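Call for Participants: Home Laundering and Wear Trial of Kitchen Textiles
Foltell Textile Testing, Denville

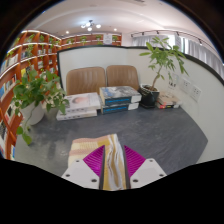

Foltell is recruiting households for a 12-week trial of cotton and cotton-blend dish towels. The trial measures dimensional change, colorfastness, absorbency and seam failure under ordinary home use. Laboratory wash cycles are repeatable but do not reproduce the range of water hardness, detergent dose, drying method and soiling found in real kitchens. The results will be compared with data from the accelerated wash program already completed at the Denville laboratory, in which 1,946 towel specimens were processed.

Number of places
300 households. Applications are reviewed in the order received. A reserve list will be kept until the end of week 2 of the trial.

Who can apply
Applicants must meet all of the following conditions:
- Age 18 or over.
- Resident in Denville, Steltport or the Lūse district for the full trial period.
- Access to a washing machine at the home address. Shared machines in apartment buildings are accepted if the make and model can be recorded.
- At least four washing machine loads per week in the household.
- Able to complete a short written log in English.

Households that use a commercial laundry service for kitchen linens are not eligible. Employees of textile manufacturers, detergent manufacturers or appliance retailers, and members of their households, are also excluded.

We are short of applicants with top-loading machines and applicants who line dry year-round. Both groups are encouraged to apply.

What participation involves
Each household receives a coded set of towels and a log book. The towels carry a sewn-in label with a specimen number. The label must not be removed. Fiber content and finish are not disclosed until the trial closes.

Participants use the towels in place of their own for drying dishes, hands and work surfaces. Each towel is washed at least twice a week with the household's normal load and normal detergent. Do not change your usual temperature setting, spin speed or drying method for the purposes of the trial. If you replace your machine or switch detergent during the trial, enter the date and the new product in the log.

The following are not permitted on trial towels:
- Chlorine bleach
- Fabric dye or stain pens
- Ironing above the medium setting
- Mending of hems or loose threads

Stains are expected and should be left as they are after normal washing. A towel that tears or is badly scorched should be taken out of use, placed in the bag supplied and returned at the next exchange.

Exchange visits
Towels are collected for measurement at the end of weeks 4, 8 and 12. Participants bring the full set, washed and dried, to the Denville laboratory or to the Steltport collection point. Sets are conditioned, measured and returned within five days at weeks 4 and 8. Lūse participants may use the prepaid mailing bags. Sets received at week 12 are kept by the laboratory, as final testing is destructive.

Payment
Participants receive $69 at each of the three exchanges, on receipt of the towel set and the completed log pages. A further $100 is paid at close to households with a complete log. A log is considered complete when every wash is entered with date, temperature setting, detergent and drying method. Payment is by check or bank transfer. Partial payment is made to households that withdraw after an exchange, for the exchanges already completed.

Data and privacy
Log books are identified by household code only. Names, addresses and payment details are stored separately from test results and deleted once the final payment has cleared. A summary of results will be sent to all participants who ask for one on the application form.

Risks
The towels contain no finishes beyond those found in retail kitchen textiles. Anyone with a known sensitivity to textile dyes or softeners should not apply. Some sets include strong colors - wash these separately for the first two loads, as stated on the card in the pack. Foltell will not pay for other items affected by dye transfer if this step was skipped.

How to apply
Request an application form from the trial desk at the Denville laboratory, in person or by mail. The form asks for machine make and model, load type, usual detergent, drying method and number of people in the household. Water hardness is not needed - a test strip is supplied with the pack.

Completed forms must reach the trial desk by Friday, February 16, 2024. Successful applicants will be told in writing before the end of the month.

Questions about eligibility should be addressed to Gwilym James, trial coordinator.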